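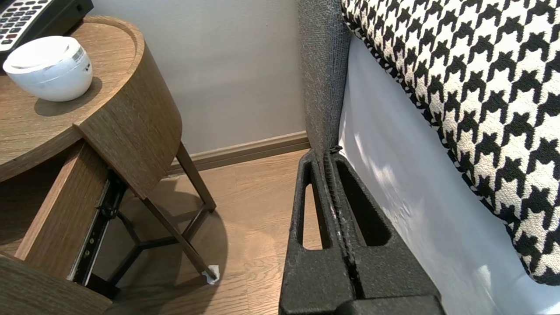

Workshop notebook / Scoreboard feed

September, 4.40 pm

Second long afternoon on the Bostness scoreboard and I'm pleased to say we're getting somewhere! The trouble, for those of you just joining, is that the league table on the Fourie display lags behind the results coming in from Bimville, so for a minute or so the home crowd sees the wrong team on top (and groans accordingly, bless them).

I replayed last season's whole results file, 1417 messages in all, and 89 of them came out in the wrong order. Every one was a corrected score. The display seems to take the time of the first version and ignore the later one — my guess is the sorting step, though I'd like a second pair of eyes on it. 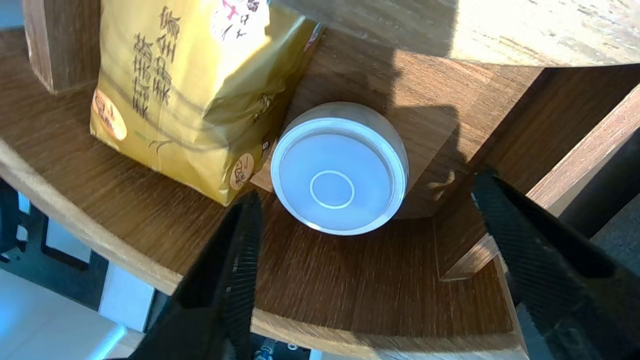 Yellow paper bag on the wooden shelf.

Changed the sort to use the correction time and ran it again. Down to 8 wrong, all from the Sultano cup replays, which have their own odd numbering. Message 773 is the clearest one to start from. Old settings are saved next to the new ones, so do please leave both alone until I've had another go after tea.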